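Equipment planning meeting, Sitinmont workshop, October. I took the minutes again, so blame me for the spelling.

We started at 10.15 with tea and no biscuits (who is meant to be on biscuits?). Last month's minutes went through with one change: the spare controller is on loan from the Plulmont site, we haven't bought it, and I've corrected the stock list to match.

**1. Garment handling cell, where we are with money**

There's 3341 pounds left in the equipment pot until the new budget year. I read out what I think we need, we all groaned, and then we went through it line by line, mostly standing by the cell so people could point at things.
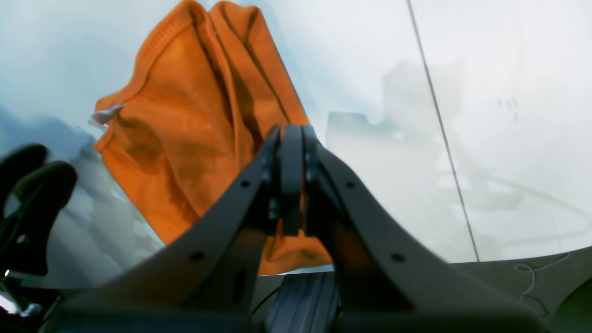 Fingertip pads came first, as they were the biggest argument last time. Kravchuk have quoted 126 pounds a pair, delivery extra, and I'd been hoping for a good bit less than that! One side of the room wanted a softer, grippier pad for everything. I said I'd like to keep the narrow ones for thin stuff and only go softer for the heavier clothes, and I pointed at the orange one with its little white label sticking out, because labels are on our list of things to test pads against and I don't want to forget them when we write the order. We settled on four pairs, two of each type, which comes to 504 pounds before delivery. I'm to ask whether they'll knock anything off for buying the lot together.

**2. Second gripper: buy or hire?**

This took ages. Fokance will sell us a reconditioned one for 1155 pounds, or we can hire by the month and hand it back whenever we like. Hiring sounds lovely until you add up a whole winter of it. Buying leaves us enough for the pads and a bit over, but nothing much if something breaks in the spring, and I did say so (twice, sorry).

The vote was for buying, on condition that Fokance put the warranty length in writing first. I've got a draft email ready and will send it this afternoon. 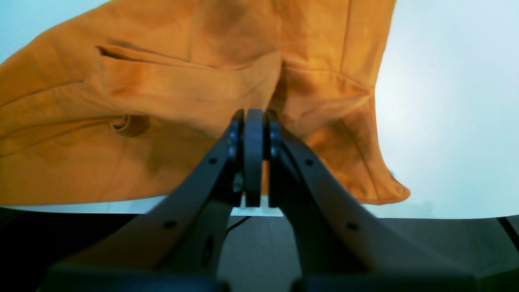 If the warranty comes back shorter than six months we go for hire and talk about it again next time. We also want to know if the mounting plate is included, as the last quote we had from them left it off and we only noticed when the invoice came.

**3. Test clothes**

We've 26 garments on the shelf and the feeling was that too many of them are plain T-shirts. Pockets, loops and thick seams are where we'd like more practice, so I'm allowed 60 pounds for a rummage round the charity shops. I'm quite looking forward to that one! Receipts in the blue folder please, and that includes me.

**4. Cable tidying**

Carried over from last month, and from the month before. Clips and sleeving are cheap and can come out of petty cash. I've put my own name down for it so it stops appearing in these minutes.

**5. Any other business**

Plulmont would like their controller back before Christmas. We said yes, but we need a price for our own before then, so that goes on the list for next time. The radiator by the door is still making that noise.

**Actions, all mine unless you shout**

- Ask Kravchuk for a price on four pairs of pads
- Email Fokance about the warranty and the mounting plate
- Buy test clothes, up to 60 pounds
- Clips and sleeving
- Get a controller price

We finished at 11.40. Next meeting is in November, same room, and I'll bring the biscuits.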